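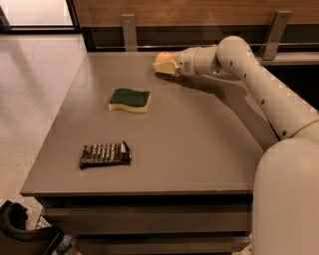

Relatório de projeto - Segurança em tarefas de mesa com braço robótico: o que as regras cobrem e o que deixam de fora

Grupo Juvilau
Orientação: Magdalini Zacharopoulos

1. Ponto de partida

O enunciado pedia que aplicássemos uma lista de boas práticas a uma tarefa simples de manipulação e avaliássemos o resultado. Escolhemos a lista Rengifo, usada na disciplina há alguns semestres, com 40 itens. A nossa hipótese inicial era que cumprir a lista tornaria o ensaio mais seguro. Chegamos ao fim menos convencidos do que começamos.

2. Montagem

A tarefa consiste em pegar objetos domésticos sobre um tampo cinza e pousá-los noutro ponto. Usamos uma esponja de cozinha e um chocolate ainda na embalagem. O braço trabalha a partir do lado direito da mesa, e a parede fica logo atrás do tampo, com suportes metálicos aparafusados. Os suportes não constam de nenhum item da lista, embora o cotovelo do braço passe por essa zona. A lista pergunta se "o espaço de trabalho está delimitado", e bastou escrever "sim".

3. O que a lista pede

Os itens dividem-se em três blocos: área, operador e programa. O bloco do operador é o mais longo e, na nossa opinião, o mais fraco. Pede assinatura, formação prévia e leitura do manual interno. Em nenhum momento pede que alguém mostre que sabe parar o braço. Propusemos um ensaio de paragem antes de cada sessão, e fizemos 20. Numa delas, na terça-feira, o colega que estava no comando procurou o botão do lado errado. Tinha a ficha toda assinada.

O limite de velocidade também nos deixou dúvidas. Adotamos 140 mm/s porque era o valor já escrito no modelo da ficha. Perguntamos de onde vinha e a resposta foi que vinha da ficha anterior. Pode ser um bom valor. Não encontramos a conta que o justifique, e por isso não o defendemos aqui.

4. Registro de ocorrências

Fizemos 600 ciclos, registrados no programa Sukance. Não houve contato com pessoas, o que diz pouco, visto que ninguém entrou na área durante os ciclos. As falhas de preensão foram mais frequentes com a embalagem do que com a esponja. O programa só aceita "incidente" ou "sem incidente" - um objeto largado fora do lugar entrou como "sem incidente" nas primeiras sessões, até combinarmos outro critério. Os números das duas fases não devem ser somados.

5. Discussão

O grupo Brato, que usou a mesma lista, concluiu que o procedimento é "adequado". Não vemos como. Uma lista preenchida na íntegra mostra que foi preenchida. Para dizer mais do que isso seria preciso comparar sessões com e sem ela, coisa que nem eles nem nós fizemos.

Reconhecemos que a lista obrigou a limpar a mesa e a combinar quem fica no comando. Isso ajudou.

6. Recomendações

Ensaio de paragem no início da sessão, com o nome de quem o fez.
Desenho da área com as partes fixas da parede incluídas.
Origem escrita ao lado de cada valor limite.
Um terceiro campo no registro para falhas sem dano.
Retirar os itens repetidos do bloco do operador.

A orientadora discorda da última recomendação e pediu que isso ficasse escrito.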